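Grenen kitchen open day: what the robot gets, and what the staff get

The invitation from Grenen promised "a look at the future of the staff kitchen." I went in December, mostly to hear what the kitchen crew thought of it, and partly for the lunch.

Grenen runs canteens for office buildings. The one we toured serves 1,000 people and has 16 people on the payroll to do it. For the past year the company has been working with Konuvitz, which makes the control software, on a robot arm for the small breakfast kitchens upstairs. Those are the places where somebody sets out bowls, loads the toaster, wipes down and goes back to the elevator with a cart. The arm is called Cundano. It is supposed to take over the setting out and the clearing.

The tour started in a meeting room with coffee and a long slide show. We were told that most of the training so far has been done on a computer, in made-up kitchens that can be changed with a click. One day it's white counters, the next it's dark stone. I can see why they like this. Nothing breaks and nobody has to mop. I can also see what gets left out, and so could two of the kitchen workers at the back, who were whispering through most of it.
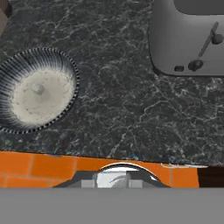
Simulated kitchen, from the robot's side of the counter: striped bowl to the left, toaster at upper right.

My first thought was that I would love to work at a counter with that much open space. The breakfast kitchen we saw later had a bread bin, a stack of trays, a wet cloth and somebody's phone charger on it. I asked how the arm copes with a charger cable. The answer was that "clutter is on the roadmap."

The presenter also said a practice task can be repeated 100 times without anyone lifting a finger. Fine, but I wanted to know how often it works upstairs at 7 a.m. with a line at the door, and there was no number for that.

The talk with the staff was better. One woman said she would happily give up the bending and the carts. Her worry was the hours. Breakfast setup is a two-hour shift, and for several people those hours are what makes the job full time. Grenen says everyone will be offered "other duties," and when I asked which ones, I got greeting guests and keeping an eye on the machine – the second of these unpaid so far, as far as I could find out.

Mabaso, the firm that handles the shift planning, had a table by the exit with pens and a leaflet. The leaflet says schedules will be "more flexible." It doesn't say for whom.

Lunch was soup and rolls, served by people. The next open day is planned for spring, upstairs this time, and I've put my name down.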